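Snack and Drink Choices in a Shared Study Room
Student project report, Zincombe College
June 25, 2023

1. Question
We wanted to know if students drink more water when it is easier to reach than soda. Eltevia Hall has a study room that stays open late, so we used that.

2. Method
In May we asked 40 students to keep a drink diary for 4 days. 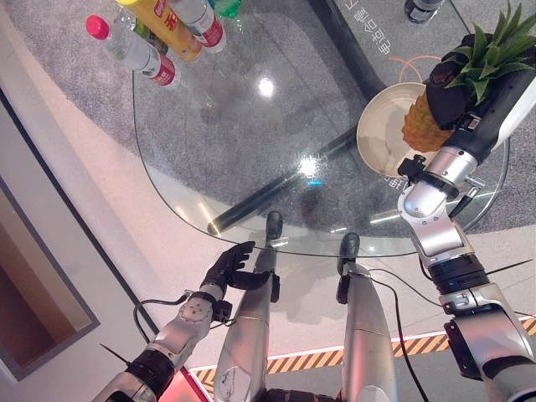
Each student wrote down the drink, the time, and the reason for picking it. Two diaries came back blank and were left out.

3. Results
Water was the most common drink before noon. After dinner, 20 students switched to something sweet.

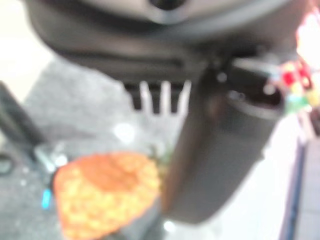 Most gave tiredness as the reason. Price came up less than we expected.

4. Limits
The diaries covered exam week, when people sleep less.

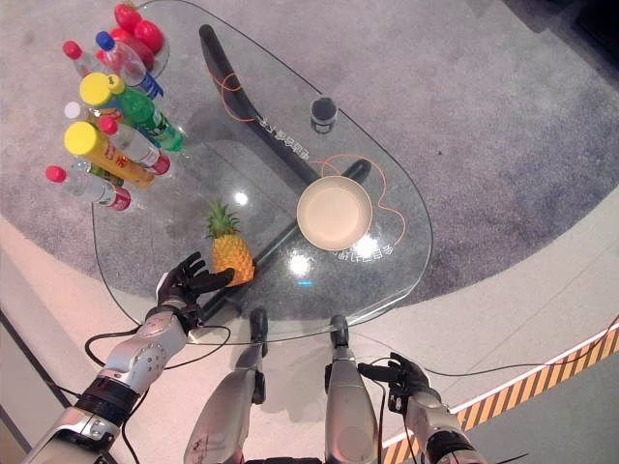 Figure 3. Bottled drinks and red fruits on a glass table.

A second round should run outside exams.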